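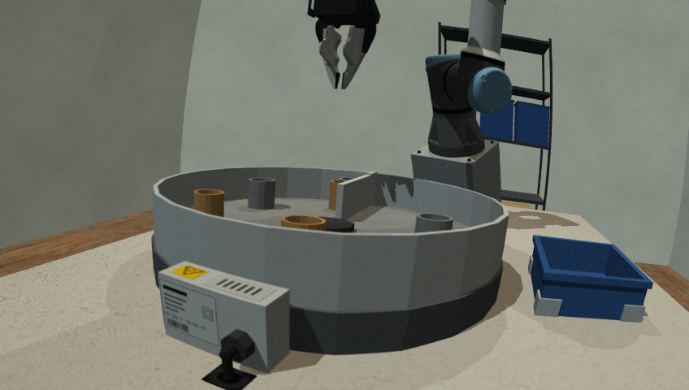

The Long Wait for Small Parts

November 2019

When a dishwasher stops working, the cause is often something small. A worn spacer or a cracked sleeve can idle a machine that is otherwise in good shape. The part may cost very little. Getting one is the hard part.

Jivari, a repair shop in the river town of Gristevik, keeps 811 kinds of small parts in drawers along its back wall. Most came out of machines that were beyond saving. The shop opened 12 years ago as a place to buy used stoves, and repairs now bring in most of its money.

Customers usually ask two things: how long, and how much. The shop gives a price in writing before any work starts. If the part is in a drawer, the job is often done the same day. If it has to be ordered, the wait can run to 22 days, and a family may be washing dishes by hand the whole time.

Some makers stop selling parts once a model leaves the stores. Others sell only full kits. A customer who needs one bushing for a Jasto washer has to buy the pump housing with it, and at that price many people give up and replace the washer.

Zwane, a parts dealer across the river, has tried to fill the gap. It buys leftover stock from closed factories and sorts it by inside width and length, so a shop can search by size when the part number has worn off. Orders start at 10 pieces. Jivari splits them with two other shops.

The busy season is February, when dryers run all day and belts give out. The shop has already started filling its drawers.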